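Objet : Re: [essais-manip] Projet de consignes pour les essais sur boîtier de tâches, version de juin
De : Atelier manipulation, Achterberg
À : liste essais-manip

Bonjour à toutes et à tous,

Je réponds dans le corps du message, point par point, en ne gardant que ce qui demande une décision. Le reste du projet me convient.

> 3.1 L'essai commence lorsque l'opérateur estime que le robot est prêt.

Trop vague. Chez nous, deux personnes ont dépouillé la même série de 36 essais et n'ont pas trouvé les mêmes durées, parce que l'une partait du premier mouvement des bras et l'autre du premier contact avec le boîtier. Je propose : « L'essai commence au premier mouvement commandé de l'un des bras, depuis la position de repos enregistrée. » La position de repos est à consigner dans la fiche du poste, une fois pour toutes, et on ne la change pas au cours d'une série.

> 3.2 Un bouton est considéré comme actionné si la pince l'a touché.

Pas d'accord. Une pointe de doigt qui se tient au ras d'un bouton ne prouve rien, et vu d'en haut on ne distingue pas un contact d'un survol de quelques millimètres.
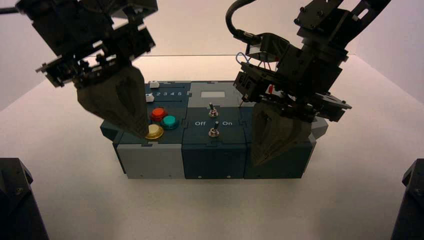 Je demande donc que l'appui soit validé par un signal du boîtier, ou à défaut par une vue latérale. Si l'on n'a ni l'un ni l'autre, l'essai est noté « indéterminé » et il compte dans le total. Sur nos 923 essais archivés, 161 seraient à reclasser de cette façon. C'est beaucoup, mais je préfère cela à un taux de réussite que l'équipe de Grivside ne pourra pas reproduire.

Même remarque pour les interrupteurs à levier. La consigne doit dire quelle position est attendue à la fin (On ou Off) et quelle était la position de départ. Le projet ne mentionne que la position finale. Un levier déjà au bon endroit donne une réussite gratuite.

> 3.4 Les deux bras peuvent être utilisés librement.

À préciser. Quand une tâche ne concerne qu'un module, il faut dire ce que fait l'autre bras. Trois cas possibles à mon avis : il reste au repos, il maintient le boîtier, ou il attend au-dessus d'un autre module. Le troisième cas est à éviter pour les essais de référence, il masque une partie du boîtier à la caméra de tête. S'il est inévitable, on l'indique dans la colonne « remarques ».

> 4.2 Les caméras sont contrôlées en début de journée.

Une fois par jour ne suffit pas pour les caméras de poignet. Elles bougent avec le bras et le support finit par prendre du jeu. Nous faisons le contrôle toutes les 15 prises, doigts fermés, et nous comparons la vue à une image de référence : l'endroit où les pointes se rejoignent doit tomber au même point. Si ce n'est plus le cas, on resserre, on refait l'étalonnage, et les prises depuis le contrôle précédent sont marquées. Cela prend presque 15 minutes quand il faut tout reprendre, beaucoup moins quand tout va bien. 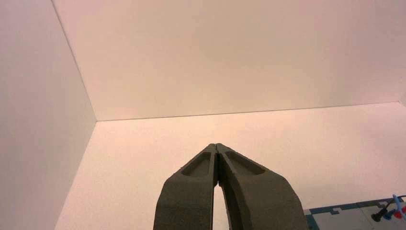
Dernière modification de cette page : juin, 16 h 40

Pour la même raison, je voudrais ajouter un point 4.3 sur l'éclairage et le fond. Surfaces claires, unies, lumière diffuse, rien d'autre sur la table que le matériel de la tâche et les supports fixes. Les notes de Plutunden parlent d'un « environnement neutre », ce que chacun comprend à sa manière.

> 5.1 Les câbles sont fixés de manière appropriée.

« Appropriée » ne veut rien dire pour quelqu'un qui arrive sur le poste. Ma proposition :

— les câbles des bras sont attachés aux segments, avec une boucle suffisante pour toute l'amplitude du mouvement ;
— aucun câble ne passe entre les doigts de la pince ni sous le boîtier ;
— on fait une course complète à vitesse réduite après toute intervention sur un câble, avant de reprendre les essais.

> 5.3 L'arrêt d'urgence doit être accessible.

Accessible depuis la place de l'opérateur, sans passer la main au-dessus de la table. Et essayé avant la première prise, avec une ligne dans le cahier. Je sais que c'est déjà l'usage partout, autant que ce soit écrit.

Reste la question du nom des modules. Le document Oltireck les numérote de gauche à droite, celui de Grivside du côté de l'opérateur vers le fond, et nos fiches utilisent encore un troisième système. Je suis pour la numérotation Oltireck, vue depuis la caméra de tête. Si quelqu'un y voit un inconvénient, merci de le dire sur la liste avant que je ne corrige les fiches.

Je peux intégrer les points 3.1, 3.2 et 5.1 dans le fichier commun dès que j'ai deux avis favorables. Pour le 4.2, j'aimerais d'abord savoir à quelle fréquence les autres sites font le contrôle.

Bien à vous,
Atelier manipulation, Achterberg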